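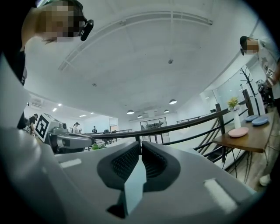 I have been meaning to write about tables for weeks, and I can already hear Gifty laughing at me, but stay with me for a minute!

When I started working away from home back in July, I figured any flat surface would do. I had one corner of one desk, and by lunchtime it was buried (chargers, two notebooks, a mug I kept forgetting to wash). Then Yayra Essien, who is far tidier than I will ever be, told me to take everything off and only put back what I touched that morning. It took me 20 minutes and I felt lighter all afternoon.

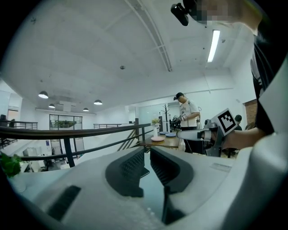
I do love a wooden table top. There's something friendly about that light brown color, and it makes me want to set down a loaf of bread even when I'm supposed to be working. My grandmother's was like that, with a dip near one end where she rolled out dough, and every one of us cousins has sat there at some point with flour up to the elbows.

Still, I've come around to painted tops too. A light blue square table with a little potted plant in the corner is a cheerful thing to sit down to on a gray morning, and a small bunch of yellow flowers on the next table over does almost as much good.

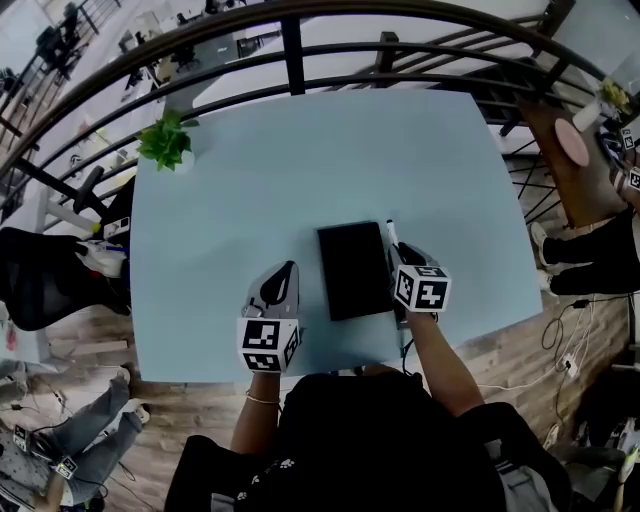

My own rules are pretty loose. The plant stays. One pen stays, because if I allow two I end up with nine. Cables go along the edge where my elbows won't catch them, and anything I haven't used by the end of the day goes back in the bag, even if I'm tired and it's late and I'd much rather leave it.

Gifty wants me to do chairs next. I have a lot of feelings about armrests, so that one may need two posts.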